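December 29, 2022

The left arm stopped again today, in the middle of the suturing task. 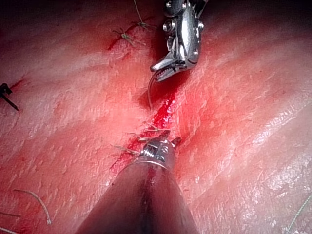

Why does an arm stop when there is no hard error in the log? In our case the controller compares the motor position with the joint position, and when the two disagree for too long it puts the brake on, but it writes this only as a warning, so the screen shows a green line and the arm does not move.

I needed most of the afternoon to understand this. At first I blamed the foot pedal, because in November it was the pedal, and I am a person who always suspects the last guilty one. I changed the cable of the pedal, I started Flastlow again, and we did the next stitch without trouble. Then the arm froze again with the thread half pulled. The needle driver on the other side was still free to move, and this is what worries me. One hand was braked and the other one was alive, and the person at the console had no message about it.

Sneha was at the console. She did the correct thing, she took her foot away and did not touch the handles. I pressed the red button on the cart. Afterwards she told me that she felt the handle "become heavy, like a door with wind behind it", and I wrote this in the fault book with her own words, because I think it is better than my numbers.

The numbers, for myself: the limit for disagreement is 8 tenths of a degree, for 400 milliseconds. We were over it nine times before lunch. Each time except the last two it came back under the limit by itself and we noticed nothing. So the problem was there the whole morning and the software was polite about it.

The cause is probably a drive cable which has become a little long. When I turned the wrist by hand with the power off, I could feel a small empty place before it catches. It is worse when the wrist is bent far to one side, and this is the position we use for pulling the knot tight. Nigel thinks it is the encoder and not the cable. He may be right, he was right about the fan. We will open the housing tomorrow and the one who is wrong makes the tea.

Nigel and I also had a small disagreement about continuing. He wanted to finish the row of stitches with the limit set higher, only for today. I said no. I was perhaps too sharp. It is practice work, but if we make the limit softer every time it disturbs us, then after one month we have no limit. He went out for a walk and came back with oranges, so I think it is all right between us.

Things I must do: write to Endgate and ask for two cables – the last order needed 15 days, and now there are the holidays also. Change the warning to a real stop, for both arms together and with a sound. Ask Sneha to test the sound, because I can't judge if it is annoying enough. Find the old wrist from Sukside, it should be in the gray cabinet behind the boxes of gloves.

I came home late and Gautam, the cat, had eaten a part of the bread through the paper. I had soup without bread. My right hand is still a little stiff from turning that wrist so many times.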